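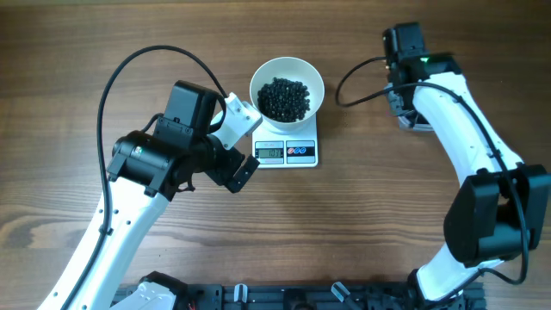
Casting and keeping plaster reliefs at home

Notes for small reproductions after the antique: cameos, coin types, frieze fragments, masks. They apply to open-face silicone molds and ordinary casting plaster. Hydraulic gypsum cements set harder and take less water, so follow the bag for those.

Choosing a model

Low relief casts cleanly. A gorgon mask with open jaws or a Nike with a free arm has undercuts, and a one-piece mold will tear at those points after a few pulls. Fill deep undercuts on the model with plasticine before molding, or accept a short mold life. Drapery folds are usually safe if the silicone is soft.

Check the edges of the model as well. A relief that runs straight to the border without a margin tends to chip there. Add a flat border 9 mm wide and trim it back later if it looks wrong.

Measuring

Weigh both plaster and water. Scoops are unreliable because plaster packs down in storage. For general work use 70 parts water to 100 parts plaster by weight. One pound of plaster is 453 g, so it takes 317 g of water.

To find how much a mold holds, put it on a level surface, fill it with water and pour the water into a tared container. The weight in grams equals the volume in milliliters. Write the figure on the underside of the mold with a paint marker. The mold for the Trarnbridge maenad panel holds 203 ml, and the same panel without its border a good deal less. Dry the mold completely before casting. Trapped water leaves soft, powdery spots on the face.

Mixing

Put cool water in a flexible bowl first. Sift the plaster over the surface by hand until small dry islands form, then stop and let it slake for two minutes. Stir slowly with the spoon kept under the surface. Fast stirring draws in air, and the bubbles end up on noses and fingers.

Do not add water to a mix that has started to thicken. Discard it. Old set plaster left in the bowl speeds up the next batch, so flex the bowl and clean it between mixes.

Plaster dust should not be breathed. Sift low, wear a mask and wipe up with a damp cloth. Plaster heats as it sets and can burn. Never press a hand or foot into a mass of it.

Filling the mold

1. Mist the mold with water and a drop of dish soap. Blot any pools.
2. Brush a thin coat of plaster into the detail with a soft brush. Work into hair, wings and lettering.
3. Pour the rest from one corner and let it flow across.
4. Tap the board under the mold for a minute.
5. Scrape the back level when the plaster has the firmness of cold butter.
6. If the cast will hang, set a loop of galvanized wire in the back at this stage. Plain steel wire rusts and the stain comes through.

For panels wider than a hand, lay a strip of open-weave jute scrim in the back half. Keep it clear of the face.

Leave the cast until it has warmed and then cooled again. Peel the mold away from the plaster, starting at the border. Pulling the plaster out of the mold breaks necks and wrists.

Drying

Stand the cast on edge on two battens with air on both sides. A cast 78 mm across is generally dry in a few days in a heated room. Thick masks need two weeks or more. Weigh the cast morning and evening. It is dry when the weight stops falling. Avoid ovens, since plaster held much above 110 °F starts to lose strength and the surface goes chalky.

Joar Solberg dries his on a wire cake rack over a low fan and turns them at breakfast. This works, but the rack marks soft backs, so wait a day first.

Finishing

Fill pinholes with fresh plaster mixed thin and applied with the tip of a damp brush. Wet the area first or the filler will powder. Scrape seams with a dull knife. Sandpaper rounds off eyelids and the edges of drapery and should be kept for the border and the back.

A white cast can be left bare. For a warmer tone, brush on strong black tea in two thin coats and let each one dry. Rongrong Zou's recipe for an aged look is raw umber pigment in thin shellac, wiped off the high points with a rag dampened in denatured alcohol. Test on the back. Shellac darkens more on fresh plaster than on old.

Bronze effects need a sealed ground. Use two coats of shellac, then dark brown acrylic, then a little bronze powder rubbed on with wax. Green in the hollows should be kept sparse.

Cleaning older casts

Do not wash bare plaster. Water carries the dirt inward and leaves a gray tide line. Brush from the top down with a soft goat-hair brush and hold a vacuum nozzle close by. Vulcanized rubber sponge lifts soot if dabbed. Rubbing polishes the surface.

Leave flaking paint or gilding alone. The same goes for any cast with a maker's stamp or inventory number on the back, at least until the number has been looked up. The Moodley casts turn up in secondhand shops with the stamp painted over.

Broken pieces

Keep every crumb in a labeled bag. Seal both faces of the break with thin shellac, then join with a small amount of PVA. Dry plaster drinks unsealed glue before it can bond. Support the joint in a tray of dry sand overnight. Heavy pieces need a stainless steel pin set in epoxy.

Storage

Store reliefs upright like plates, with acid-free tissue between them. Newspaper transfers ink. Basements and outside walls are unsuitable, and February condensation does more damage than summer heat. Put molds away flat with a cast left inside to hold the shape.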